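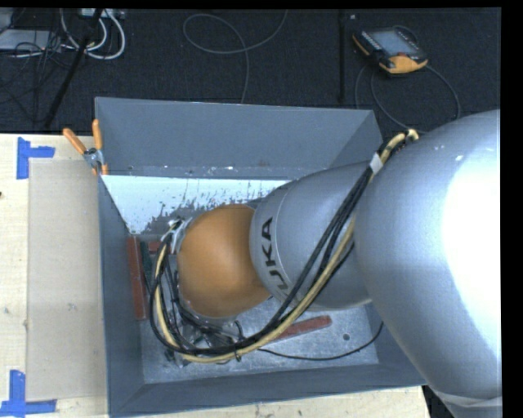 Hi Ladan, quick update on the Haltholm bin work, and it's mostly good news! The idea we pitched was to let the policy learn when to push a stick away from a wall before it tries to grasp it, so I've spent most of September on exactly that case. The reddish-brown stick standing along the left inner wall is the kind of start I mean. With the old method we got stuck there all the time (Hanyu Lü has the sad plots if you want them).

We now have 1462 attempts logged, and 924 of those went into training. I held out 120 starts for testing, and the new version cleared 90 of them – better than I'd dared to put in the proposal. Most of what's left is sticks lying close together, where it can't make up its mind which one to go for.

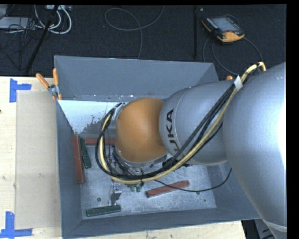
Reddish-brown blocks and dark green sticks in the bin, with the gripper pointing down over the floor.

Next up is a fuller bin, plus a rerun of the baseline with the same starts so the comparison is fair. Efthymia Antoniadis is writing the reset script for that. Spending is on plan, and I'd like to move the leftover travel money to fingertip pads if you're okay with it – just let me know!

Danai Katsaros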